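Open day at the Gulance workshop

Posted 07/03/2020

I have been wanting to get into the Gulance building for ages. It is the old one behind the Trorkero bakery, the one with the freight door that never seems to be open, and when they finally put up a notice for an open day I signed up the same evening. Two sessions, six people in each. I got the second one.

First, the part I thought I was coming for. Pranano, the small outfit on the upper floor, had their sorting arm running with the covers off. It picks bolts out of a tray and drops them into four bins, and it is so quick that half of us missed the first few bolts completely! I stood there a good long while. The counter on the side read 1002 when we were called away and I badly wanted to stay and see it go higher (I have no idea what I thought would happen).

Then we went downstairs, and that is where I lost the rest of my afternoon.

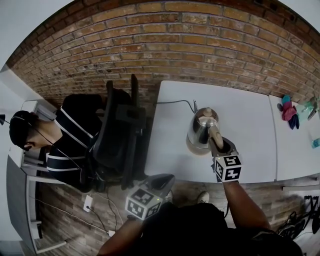
Teaching by hand was the thing I knew least about before the visit, and I came home talking about it to anyone who would listen. The idea is that a person does the job first, with a pair of grippers held in the hands, and the recordings of all that are what the robot learns from later on. No arm on a stand, no joystick, just somebody at a table doing a chore over and over. The chore was a kettle. One gripper closes on the beige handle while the other waits down low, and each gripper carries a white cube covered in black printed patterns, so that the computer can work out where the hand is and how it is turned. I had pictured something much more delicate. It is a normal stainless steel kettle with a round knob on the lid, the kind my aunt has, and there was even a pink and teal plush toy lying on the next table over.

They let us try a spare pair, and wow, it is hard. You lose all the feeling in your fingers, so you have no idea how tightly you are holding on, and you end up watching the tips like a hawk. I took six tries to lift a paper cup and crushed 2 of them. The woman next to me got it on her first go and was very gracious about it.

What I keep thinking about is how much a kettle asks of you. You have to come at the handle from the right side, keep the thing level, set it back down where it belongs. I do that every morning half asleep.

I asked if a robot trained this way could cope with my kettle, which has a loose lid and a handle that has been glued. The answer was "maybe, show it a lot of kettles," which I liked.

The next open day is in September, and the Bataineh room, which was locked this time, should be part of the tour. Sign up early if you want the second session, as it runs longer. Bring a sweater for upstairs.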